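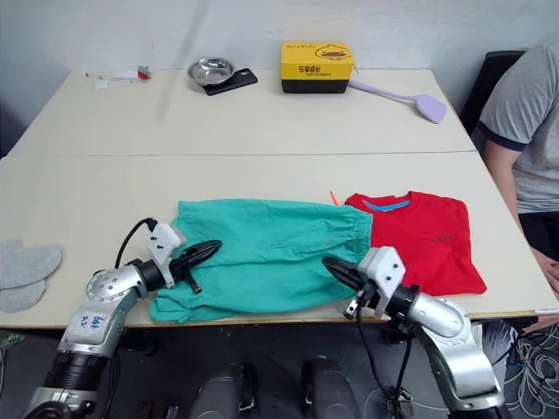
The first thing Vega Collado tells her students is to stop folding. Most of them arrive at her evening course in Treltley with the same wish, to learn the quick fold they saw in some video, and they are a little disappointed when she asks them to put their hands down and look at the shirt for a minute.

"The cloth already knows where it wants to bend," she says. "You have a seam, you have a waistband. Begin from there."

I went to her course in October, with a bag of my own clothes and not much hope. I grew up in a house where the ironing was done by my aunt, and what she folded was never folded again by anyone else. For twenty years I have put my trousers into the drawer as they came. So I was, I think, the right kind of student.

Collado worked in the linen room of the Herrero, a hotel on the coast where, she says, 1,000 towels went through the laundry on a busy day and every one had to sit on the shelf with the round side to the front. She left that job with a bad shoulder and a strong opinion about tables. A bed is too soft and too low, and an ironing board is too narrow. Two plain tables pushed together are what she likes, with the clothes on the near one and the small things that come out of pockets and drawers on the far one, where they will not be folded in by mistake.

For trousers with elastic at the waist, she makes one long fold first, leg on leg, and lets the gathers stay as they are. Pulling them flat is lost work. A T-shirt with a ribbed collar goes beside it with the collar up, so that you can tell from above whose it is. Children's clothes she folds less, not more. A small garment folded four times becomes a ball, and it opens again when the drawer closes.

Socks are the subject on which people disagree with her. In many families, mine too, the pair is rolled and one cuff is turned over both. Collado does not permit this. The cuff is the part that holds the leg, and she believes that it should rest when it is not being worn. She lays one sock on the other and folds them in half, and that is all.

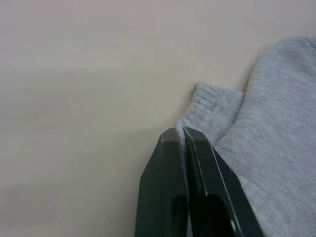 Gray knit with a ribbed cuff: fold the foot, leave the ribbing alone.

Not everybody is convinced. Orla Ó Súilleabháin teaches the mending class in the next room, and she has turned her cuffs over since she was a girl. "My socks go in the heel," she told me. "I have never lost one at the top." The two women have argued about it for two winters and drink their tea together at the break.

Thin fabrics come late in the evening, when the hands are already tired, and I found them the hardest. Anything gauzy slides, gathers itself and does not keep a crease. Collado's advice is to take it by two points, lift it a little from the table and let the weight find the middle. My first attempt looked like a used handkerchief. The third was better. She told me I could stop there.

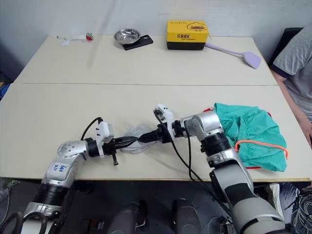
The thin pieces bunch easily. The teal garment, with its orange-red drawstring, waits to the side.

Drawstrings have a rule of their own. They are laid across the front before the first fold, never left hanging, or they catch on the next thing in the pile. I had not once thought about this in my life, and now I do it each time.

The course costs little and lasts four evenings. There is no certificate. Collado sells nothing except a thin booklet, printed by Sollum, with drawings she made herself, and she is more proud of the drawings than of the text.

At home I cleared the kitchen table and began with one drawer. It took me until almost midnight, and in the morning my son pulled out a T-shirt from the bottom and half of the pile came with it.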